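The Slow Pleasures of Vundance

A puzzle game for phone and PC that wants you to take your time

I have a soft spot for games that don't shout at me. After a long day I would much sooner putter than fight, and for most of this fall I have been puttering in Vundance, a mystery game from a small studio called Lukier. It starts with a key, a train ticket and a letter asking you to look after a house in the seaside town of Dridanley. I told myself I would play until the kettle boiled. The kettle boiled, and then it went cold, and I was still up in the attic trying to match the chimes of three clocks (I am not proud of how long that took me).
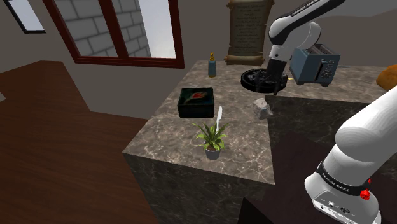
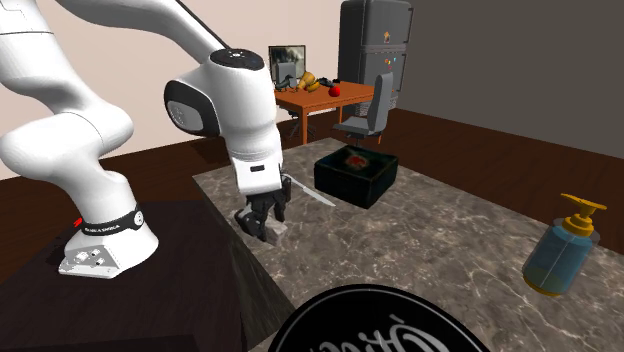

A town worth getting lost in

Dridanley is split into 15 chapters, each one built around a single building or street, and you can wander back to any of them whenever you like. The bakery chapter was my favorite for a good while, mostly for the music – a lazy little accordion tune that I have since caught myself humming at the grocery store. Then I reached the lighthouse and changed my mind. The stairs creak differently depending on how fast you climb, and one of the later riddles depends on you having noticed.

There are no timers and no lives to run out of. If you get stuck, and you will, there is a hint system called Ansari, which takes the form of a cat who strolls in and sits near whatever you have overlooked. You can shoo her away if you would like to keep thinking, and I did so a little rudely in chapter 9, only to go looking for her again twenty minutes later.

Phone or PC?

I played on both, and your progress moves between them once you sign in. The phone is lovely for the smaller puzzles, where you drag and turn things with a fingertip, but the harbor maps are a squint on anything less than a tablet. On my desktop, an aging machine that complains about nearly everything, the game took up around 1476 megabytes and ran without a hiccup. Do turn the sound up, or wear headphones if somebody is sleeping nearby!

My one real grumble is the inventory, which gets crowded by the middle of the story and can't be sorted. I carried a teaspoon through six chapters, certain it would matter. It did, in the end, though I had used it on the wrong sugar bowl twice by then, and I'm still hunting for the last two postcards under the pier.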